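통합검색 검색어를 입력하세요 상세검색

원목 식탁 오일 마감 vs 바니시, 뭘로 가야 하나요 (급함)
10월 | 글쓴이 미슈라딘
최종 수정: 10월, 오후 11:40

미슈라딘
안녕하세요 눈팅만 하다 글 씁니다. 이사하면서 식탁을 원목으로 바꾸려고요. 폭 122cm짜리 주문 넣어놨는데 마감을 골라서 회신 달래요. 내일 오전까지. 공방에서 준 선택지가 오일, 하드왁스오일, 수성 바니시.

애가 둘이고 국물 자주 흘립니다. 남편은 무조건 바니시, 저는 손에 닿는 느낌 때문에 오일 쪽. 써보신 분들 솔직한 후기 좀요. 가격 차이는 거의 없대요. 수종은 오크.

참고로 지금 쓰는 건 필름 붙은 식탁이라 비교가 안됩니다.

---

칠쟁이아재
애 둘이면 바니시. 고민할 거 없음.
오일은 부지런한 사람 거예요. 김치국물 하룻밤 두면 그 자리 평생 봅니다.

---

호수뷰아님
위에 댓글 좀 극단적인데 ㅋㅋ 저희집 오일 마감 오크고 애 있어요. 김치국물 자국 생기긴 하죠. 근데 사포로 살살 밀고 오일 다시 먹이면 없어져요. 바니시는 한번 까지면 그 부분만 고치는 게 진짜 어렵습니다. 저는 첫 식탁이 바니시였는데 모서리부터 벗겨져서 결국 전체를 밀었어요. 이틀 날림. 먼지는 덤.

그러니까 "언제 고생할래"의 차이임. 조금씩 자주냐 몰아서 한번이냐.

---

칠쟁이아재
@호수뷰아님 그건 바니시를 얇게 올려서 그래요. 제대로 올린 건 몇년 갑니다. 그리고 일반 사람한테 사포 들라고 하는 것부터가 무리예요. 식탁은 밥 먹는 데지 취미생활 하는 데가 아닙니다

---

오크사랑
하드왁스오일이 중간이에요. 저 그걸로 갔고 만족. 근데 브랜드 타는 듯? 저는 Keletti 썼고 언니네는 Horneo인데 언니네 쪽이 광이 좀 더 남. 무광 좋아하시면 꼭 샘플 조각 달라고 하세요. 화면으로 보는 거랑 많이 달라요.

---

미슈라딘
댓글 감사해요!! 샘플은 생각도 못했네요. 내일까지라 시간이 되려나... 공방에 문자 넣어볼게요.
@오크사랑 혹시 뜨거운 냄비 자국은 어때요? 저희는 냄비째 올려놓고 먹는 집이라

---

오크사랑
냄비는 받침 쓰세요 무조건. 어떤 마감이든 하얗게 떠요. 저는 한번 떴는데 며칠 지나니까 좀 옅어지더라고요 완전히는 안 없어짐

---

그레왈단골
긴글 주의. 저는 Grewal에서 식탁 사서 오일로 쓰고 있고, 그동안 하면서 정리된 거 순서대로 적어봅니다. 정답은 아니고 제 방식이에요. 폰으로 쓰는거라 오타 있음

1. 받자마자 바로 쓰지 마세요. 오일은 겉이 말라도 속은 덜 굳어 있어요. 저는 14일 기다렸습니다. 그동안 교자상 폄. 애들은 캠핑 같다고 좋아함. 공방에서 충분히 말려서 보냈다고 해도 첫 주에는 젖은 행주 올려두지 마시고, 천 깔개도 안 됩니다. 털 박혀요.

2. 평소에는 물기 꼭 짠 행주로 닦고 바로 마른 걸로 한번 더. 세제는 중성으로 아주 조금만. 물티슈 습관적으로 쓰시는 분들 많은데 오일이 빨리 빠지는 느낌이었어요. 접시는 굽에 유약 안 발린 도자기만 조심하면 됩니다. 그거 끌면 긁혀요. 저는 굽에 펠트 스티커 붙였음. 다이소 2,000원짜리. 나무 상판에 초록색 둥근 접시, 이 조합을 제가 제일 좋아해요. 나무에는 흰 접시보다 색 있는 게 훨씬 낫습니다. 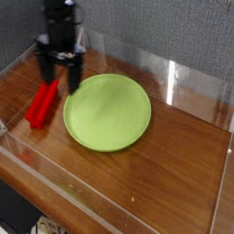 3. 재도장은 표면이 물을 먹기 시작할 때. 물 한 방울 떨어뜨려 보고 동그랗게 맺히면 아직 괜찮은 거고, 스며서 색이 진해지면 할 때가 된 겁니다. 달력 보고 하지 마세요. 집집마다 달라요. 저희는 애들 앉는 쪽만 먼저 빠짐.

4. 할 때는 320방으로 결 따라 가볍게, 먼지 닦고, 오일 얇게. 얇게가 제일 중요해요. 남은 건 꼭 다 닦아내야 합니다. 아깝다고 두면 끈적한 막이 생기고 거기에 먼지 붙어서 진짜 울고 싶어져요. 경험담임.

5. 오일 닦은 천은 뭉쳐서 버리면 안 됩니다!! 저절로 열나서 불날 수 있어요. 물에 적셔서 펴서 밖에 말리고 버리세요. 이건 농담 아니고 꼭이요.

이상. 바니시파 분들과 싸울 생각은 없습니다

---

칠쟁이아재
5번은 추천. 이거 모르는 사람 너무 많음.
근데 1번부터 4번까지 읽고 나니까 더 바니시 하라고 하고 싶네요 ㅎ 저걸 누가 다 해요

---

그레왈단골
제가요 ㅋㅋㅋ

---

호수뷰아님
저도요

---

울리세스V
저는 반대로 바니시 썼다가 오일로 넘어온 사람인데요, 느낌 차이가 커요. 팔꿈치 올렸을 때 바니시는 여름에 쩍쩍 붙습니다. 에어컨 없는 집이면 이거 은근 큼. 수성 무광은 덜하다는데 저는 못 느꼈어요.

다만 맞벌이에 애 둘이면... 글쎄요. 저희는 둘이 사는 집이라 조건이 달라서 강하게는 못 권하겠음.

---

밥은먹고다니냐
다들 마감 얘기만 하는데 식탁 깔 유리 얘기는 왜 안 나와요? 유리 깔면 끝 아닌가

---

칠쟁이아재
유리 깔 거면 원목 왜 삼

---

호수뷰아님
이건 아재님 의견에 동의 ㅋㅋㅋ 처음으로 의견 일치

---

밥은먹고다니냐
저희 어머니는 까시던데요... 닦기 편하고. 밑에 애들 시간표도 끼워놓고. 나쁘다고만 할 건 아닌 듯. 유리 밑에 물 들어가면 곰팡이 피는 건 인정합니다. 한 번 들췄다가 기절할 뻔

---

오크사랑
투명매트도 비슷해요. 저는 Prollden 매트 깔았다가 들어보니 그 모양대로 색이 달라져 있었음. 오크가 햇빛 받으면 누래지잖아요. 가린 데만 원래 색으로 남아요. 지금도 네모나게 자국 있습니다 ㅠㅠ 매트 탓은 아니고 창가에 둔 제 탓이긴 한데

---

미슈라딘
헉 저희도 창가예요. 남향. 그럼 뭘 깔든 자국 나는 거네요?

---

오크사랑
네 오래 깔아두면요. 처음 몇 달은 아무것도 안 까는 게 나아요. 색이 고르게 익은 다음에 까시는 걸로. 화분도 자리 자주 바꿔주시고요

---

쇼타와다
공방에서 잠깐 일했었어서 한마디만. 마감보다 뒷면을 물어보세요. 윗면만 칠하고 밑면은 맨나무로 보내는 데가 있어요. 그러면 위아래로 습기 먹는 속도가 달라서 휩니다. 폭이 좀 있는 상판이면 더 그렇고요. 밑면도 똑같이 해주는지, 다리 고정할 때 나무가 움직일 여유를 주는지. 이 두 가지 답 시원하게 해주는 공방이면 마감은 뭘 골라도 괜찮게 나옵니다.

그리고 가습기 바로 옆, 난방 배관 바로 위는 피하세요. 겨울에 쩍 소리 나면서 갈라지는 거 전화 많이 받았어요. 새벽에 소리 나서 도둑인줄 알았다는 분도 계셨음.

---

미슈라딘
와 밑면은 진짜 생각도 못했어요. 바로 물어봤는데 밑면도 같은 걸로 한 번 올려준대요. 한 번이면 되나요? 위에는 두 번 올린다고 하고요

---

쇼타와다
한 번이라도 하면 괜찮은 편입니다. 추가금 없이 두 번 해달라고 찔러나 보세요 ㅎㅎ

---

칠쟁이아재
그래서 결론이 뭐예요 궁금하네. 설마 오일

---

미슈라딘
남편이랑 밥 먹으면서 이 글 같이 읽었어요. 남편은 그레왈단골님 글 4번에서 고개를 저었고 ㅋㅋ 저는 여름에 팔 붙는다는 얘기에서 바니시가 확 싫어졌고요. 결국 하드왁스오일로 회신 넣었습니다. 무광으로. 샘플 조각은 택배로는 늦어서 공방 사장님이 사진만 보내주셨는데 괜찮아 보였어요. 화면이랑 다르다고 하셔서 좀 불안하긴 한데 뭐 어쩌겠어요

재도장은 남편이 하기로 함. 캡쳐해뒀습니다.

---

칠쟁이아재
타협안이네요. 그정도면 인정. 대신 식초나 레몬즙은 바로바로 닦으세요

---

울리세스V
오 잘 고르셨어요. 받으면 사진 올려주세요 오크 무광 궁금함

---

호수뷰아님
재도장용으로 같은 제품 작은 통 하나 얻어두세요!! 나중에 다른 브랜드 올리면 그 부분만 광이 달라져요. 제품명이라도 적어두시고. 저는 안 적어놔서 결국 공방에 다시 전화했는데 그 사이에 제품을 바꿨더라고요...

---

미슈라딘
방금 물어봤어요 Keletti래요. 작은 통은 배송할 때 같이 넣어주신다고. 다들 감사합니다 애들 재우러 가요

---

밥은먹고다니냐
근데 의자는 뭘로 하세요? 의자 다리에 펠트 안 붙이면 마루가 먼저 나가는데

---

그레왈단골
그건 새글 파세요 ㅋㅋ 저도 할말 많음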